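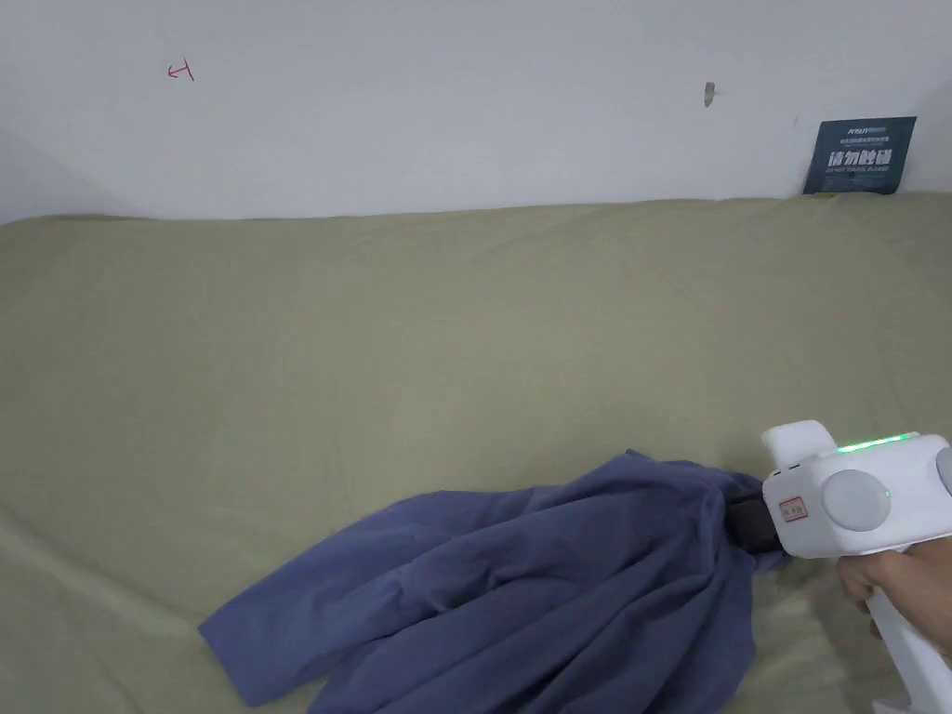 Figure 1. A "DO NOT TOUCH, PLEASE" sign in Chinese and English, against a white wall.

4.2 The bed as a daytime surface

I went into the diary study expecting to write about sleep, and I ended up with pages and pages about laundry. The 11 households in Plinach sent back 814 entries over September, and 149 of them put something on a bed that wasn't a person. Clothes, mostly. Also tax papers, a cello, and (my favorite) a tray of seedlings that spent a whole weekend on a guest bed next to the radiator.

What I like about these entries is how casual they are. People have rules for the kitchen table and rules for the couch, but when I asked Elibariki Mrema what was allowed on the bed, he had to stop and think. "Clean things," he said, and then, "well, clean enough."

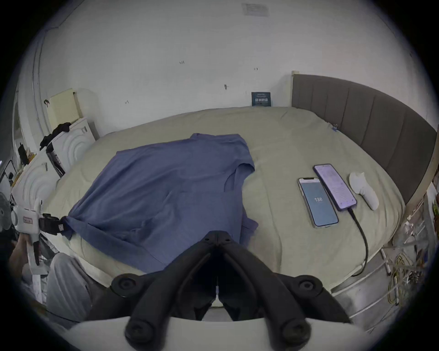
Figure 2. A blue T-shirt laid out on a bed with a pale sheet.

Clothes get the most room. A shirt needs more flat space than you'd guess, and in the smaller apartments the bed is the only flat thing big enough. Leonie Nolte, who coded the entries with me, started out with one label for "laundry" and had to split it into sorting, folding and parking. Parking is when the pile gets left there until bedtime and then moves to a chair – I do this too, so I can't judge.
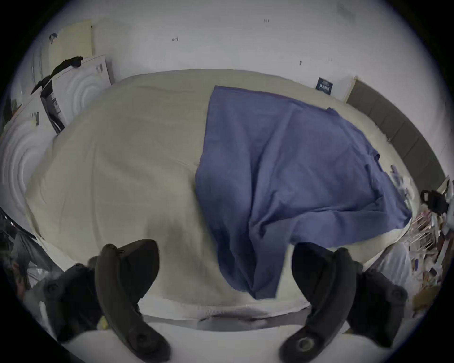

Folding entries cluster in the early evening, and they tend to be short. Sorting is much more spread out over the day and far more likely to involve a second person, often someone sitting on the same bed. In 3 households the adults said they had their best talks of the week this way! We hadn't asked about talking at all, so I don't want to lean on that too hard, but it matches what Gashi found with kitchen counters in Stojanovska.
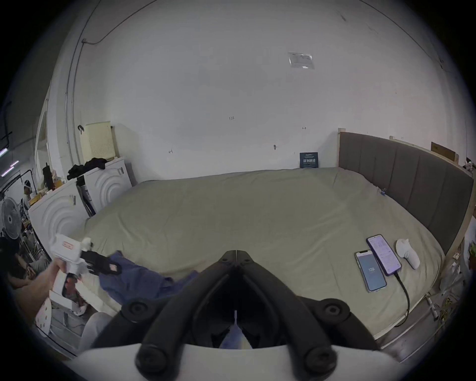

One thing did surprise us. Households that made the bed every morning used it more during the day, and the unmade ones hardly used it for anything until night. Leonie thinks a pulled-up cover works like a tablecloth and tells people the surface is open. I'm less sure. It could simply be that people who make the bed are home more, and our diaries didn't ask for that. We come back to the question in Section 5, where the Lendia interviews give us a bit more to go on.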